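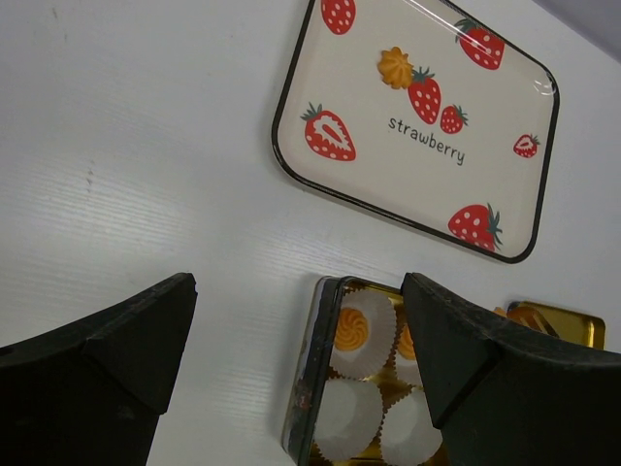

gantrygoat replied:
Force limit or no force limit, I don't see how you get a stall like that from a software update alone. What was the jaw set to before and after? Post the log and not your summary of it.

benchrat_42 replied:
Fair. I'm the one who started this thread, so let me lay it out again for people who skipped page one.

We run a cookie transfer task. Piped cookies go from a tin to a serving tray, one at a time, paper cups stay in the tin. The arm did this fine for months on the old Pomby controller. We moved to the new release in September and since then the gripper sometimes closes, reports "object held," and then does not let go when told to. The open command goes out, the controller says it was received, the fingers stay put. Then after a delay they open all at once. If the arm has started its retreat by then, whatever it was holding gets dragged or thrown.

Log for the last bad run:
grip close, ok
object held, ok
open sent, ok
open done, ok
(fingers still shut)
retreat start
fingers open

The fifth and seventh lines are mine from watching. The controller thinks everything was over by line four.

mallow_and_bolt replied:
So the controller says "open done" without checking whether it is open. That's a lie in a log file and I'd be angry about it too.

gantrygoat replied:
Or the position sensor is bad and the controller believes it. You two are awfully quick to blame the firmware. I've seen three of these threads and two ended with somebody finding a pinched cable. Did you swap the cable?

benchrat_42 replied:
Swapped the cable. Swapped the whole gripper with the spare. Same thing on both.

gantrygoat replied:
Same cable routing though? Same bracket, same tight bend at the wrist?

benchrat_42 replied:
Same routing, yes. OK, I'll give you that one.

Nasrin Amini replied:
How many runs are we talking about? "Sometimes" could mean anything.

benchrat_42 replied:
291 transfers since the update, 9 late releases. Zero that I know of before it, but I wasn't keeping count before it, so take the zero for what it's worth.

tinsnips replied:
Nine out of 291 and you're calling it a safety matter? It's cookies. The worst case is crumbs.

mallow_and_bolt replied:
The worst case is somebody reaching in because the log says the fingers are open. Would you put your hand there?

tinsnips replied:
I wouldn't put my hand there no matter what the log said. Hit the stop, then reach. If your people reach into a live cell because a text line told them it was fine, you have a bigger problem than Pomby.

benchrat_42 replied:
That is the rule here as well. It got skipped once. A fingertip got nipped, no blood, and that's why I started the thread. I'd rather argue about it now than after the next one.

Nasrin Amini replied:
Did you write it up?

benchrat_42 replied:
Wrote it up and sent it to support. They came back with a form letter saying to lower the grip force and reduce the retreat speed.

gantrygoat replied:
Lowering the force isn't crazy if the jaw is binding. High force on a stiff rim, something in the drive sticks, then it lets go with a snap. I'd try it before laughing at it.

benchrat_42 replied:
Tried it. Went from the default down to 42 percent. Still got a late one that same afternoon. I also put in a dumb wait before the retreat, roughly 200 milliseconds, and it hid a few of them, which I like even less. Now the arm looks fine and the fault is still in there.

We've been running it slow, nothing in the jaws, just open and close over the table to see if it sticks with no load.
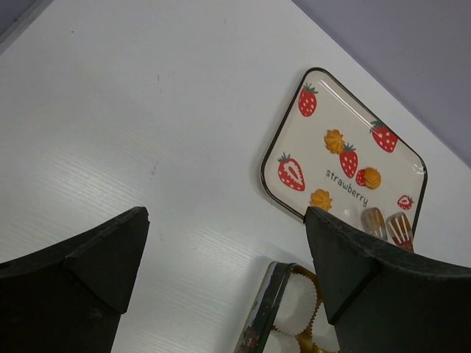

No-load cycling won't tell you much if the trouble only shows up after "object held" goes true, mallow_and_bolt wrote. That flag probably switches it to a different mode. You want to grab something stiff, hold, and release, over and over, at one spot with no arm motion at all.

benchrat_42 replied:
That's a better test than mine. I'll do it with a block so I'm not crushing paper cups.

gantrygoat replied:
And reroute the cable first. Or do it both ways. If you change the test and the cable at the same time, you'll be back here with nothing.

benchrat_42 replied:
Both ways, one at a time. Fine.

tinsnips replied:
Has anyone tried just going back to the old release? Seems like the obvious thing and I'm on page three without seeing it.

benchrat_42 replied:
The installer won't go backwards once the gripper itself has been updated. I asked support for the old file and got the same form letter again.

Nasrin Amini replied:
We have a Jarnska controller on the other bench and it has its own problems, but it does read the finger position again before it reports done. You can see the second read in the log. I don't think it's much to ask.

gantrygoat replied:
It reads a sensor. If the sensor is wrong it'll tell you the wrong thing twice. I want somebody to point a phone at the fingers with the log on a screen next to them, in one shot, so the times line up. Until then we have one person's eyes against a log, and I've been fooled by my own eyes plenty.

mallow_and_bolt replied:
You've been fooled by a pinched cable plenty — not everything is your cable.

gantrygoat replied:
Two out of three threads. I'll wait.

benchrat_42 replied:
Posting this 10 May 2026 so there's a date on it: block test done, old cable routing, arm parked. Late release on the block, once so far. So it doesn't need the arm moving. Phone video with the log beside it is recorded, I'm just waiting for it to upload. Rerouting the cable next, and the cell stays locked out to everybody but me until that's finished.

tinsnips replied:
Locking it out is the first thing in this thread I fully agree with.

gantrygoat replied:
Good. Send me the video when it's up. And take a picture of the bend at the wrist before you touch it.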